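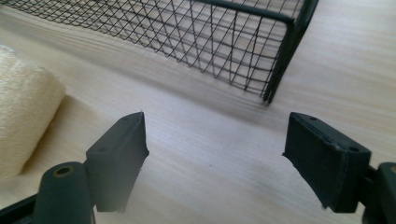 Every March I go through the whole house looking for things that smell a bit off, and every March it comes back to the same culprit: damp that got in over summer and never properly left. I love this job! I know that makes me sound odd, but there's a real pleasure in opening a linen cupboard and getting nothing but clean cotton. Most of what I use for it is cheap and already in the house, and I'm a great believer in open storage, so a plain black wire mesh basket will beat a lidded plastic tub nearly every time for anything made of cloth. Air goes straight through it. You can stand it on a table, a shelf or the top of the washing machine and whatever's inside gets to breathe from every side.

Start with the cupboards

Take everything out. Yes, everything, even the beach towels at the back. Wipe the shelves with warm water and a good splash of white vinegar, then leave the doors open until the timber feels completely dry to the back of your hand. I do this first thing on a Monday and don't put a single pillowcase back until after tea. If the shelves are solid, swap them for slatted ones when you get the chance, or screw a couple of thin battens across the top so the bottom towel isn't sitting flat on the board. We did ours with offcuts and it made a huge difference.

Leave a gap at the back as well. A hand's width is plenty. Cupboards on an outside wall are the worst offenders, and ours backs straight on to the laneway where the sun never reaches.

Bicarb, and where to put it

Bicarb soda in an open jar will soak up a surprising amount of stale smell. I use 220 grams in a wide-mouthed jar with a bit of muslin held over the top by a rubber band (so it doesn't end up all over the sheets when someone yanks out a doona cover). One jar per shelf, changed when the seasons change. Tip the old stuff down the laundry sink with some hot water and it freshens the drain too.

For real dampness you need something stronger. Calcium chloride crystals from the hardware shop pull water out of the air, and you'll see it pooling in the bottom of the tub within days in a humid spell. Keep them upright, well away from kids and pets, and never let the liquid drip on leather. I lost a good pair of boots that way.

Woollies and blankets

Jumpers go away clean or they don't go away at all. Moths love a bit of sweat or a dribble of soup far more than they love the wool itself. Wash by hand in cool water with a wool wash, roll in a towel, press with your knees (my favourite part) and dry flat in the shade. Tassanee Nuchit, who taught the mending class at the Wastetley hall when I first moved here, dries hers on an old flyscreen laid across two chairs, and I've copied her ever since. It's brilliant. The air gets underneath and they're done in half the time.

Once they're dry, fold them and leave them somewhere airy overnight before they go in the drawer. A jumper can feel dry on the outside and still be holding damp in the ribbing at the cuffs. Cedar blocks are lovely, but they fade, so give them a light rub with fine sandpaper once a year to wake them up again. Lavender bags the same: squash them in your fist and if you can't smell anything, refill them.

If you already have moths, pop the whole jumper in a sealed bag in the freezer for a week or two, then bring it out, let it come back to room temperature in the bag, and give it a good shake outside on the line.

Shoes

Pull the insoles out. So many people skip this! Stand them up separately near a window and stuff the shoes with scrunched newspaper, changing it every few hours if they've been soaked. Never put them right up against a heater, as the glue goes and the soles start to lift at the toe. For everyday whiffiness, a spoonful of bicarb in each shoe overnight, tapped out in the morning, will sort most of it. Canvas ones can go on the line in full sun. Leather ones want shade and patience.

The bathroom towels

If your towels smell the minute they get wet, they've got a build-up of detergent and softener in them. Run a hot wash with a cup of vinegar and no powder, then a second hot wash with half a cup of bicarb and nothing else. Don't mix the two in the one load, they just fizz and cancel each other out. After that, halve your detergent and ditch the softener for good. Give each towel a hard flick before you hang it and it'll dry fluffier.

Hang them full width — never doubled over on a hook. We have six hooks behind our bathroom door and they hold dressing gowns now, with all the towels moved to a long rail under the window.

A few odds and ends

Old suitcases: fill with crumpled newspaper, zip up, leave a week, then stand open in the sun for an afternoon.

Books: stand them on end, pages fanned, on a dry breezy day. Bring them in before the dew.

Wooden drawers that stick in wet weather: rub a candle stub along the runners.

Sleeping bags: out of the stuff sack as soon as you're home. Hang them or keep them loose in a big cotton bag.

Jade Bélanger wrote in after last year's page to ask about musty tents, and the answer is much the same as for everything else. Pitch it in the yard, sponge it with lukewarm water and a little pure soap, rinse it well, and leave it standing until the seams are dry as well as the panels. Check the corners of the floor twice.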